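Notebooks > Pemley workshop > Textiles > Dye trials

Print | E-mail this page

July, Saturday

Second wash test on the Stindance cotton. Cut 16 swatches from the Pemley roll, all along the selvedge, and pressed them before marking. Half fixed with soda ash, half with the Nyanda fixer as supplied.

Bath held at 60 degrees for 30 minutes, then cold rinse until clear. The soda ash set needed one more rinse than the others. pH strip not read on the second bath - repeat.

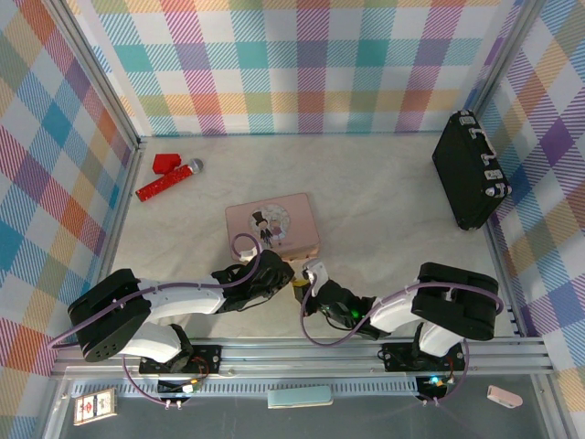
Plaid on the walls in both views. 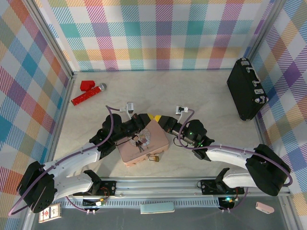 Teal is the weak colour again. Bleed on to the white strip was grade 3 for soda ash and 4 for Nyanda. Magenta 4 in both. Olive not graded, swatch had frayed too far to read.

Shrinkage along the warp 18 mm on the long test piece, nothing measurable across. Lusomport quote their cloth as pre-shrunk, so check whether the roll was the old batch before blaming the bath.

To do: rerun teal at 30 degrees. Order more white adjacent strip. Lamp in the grading booth flickers when warm - swap tube first.

Contact | Copyright Pemley Workshop | Back to top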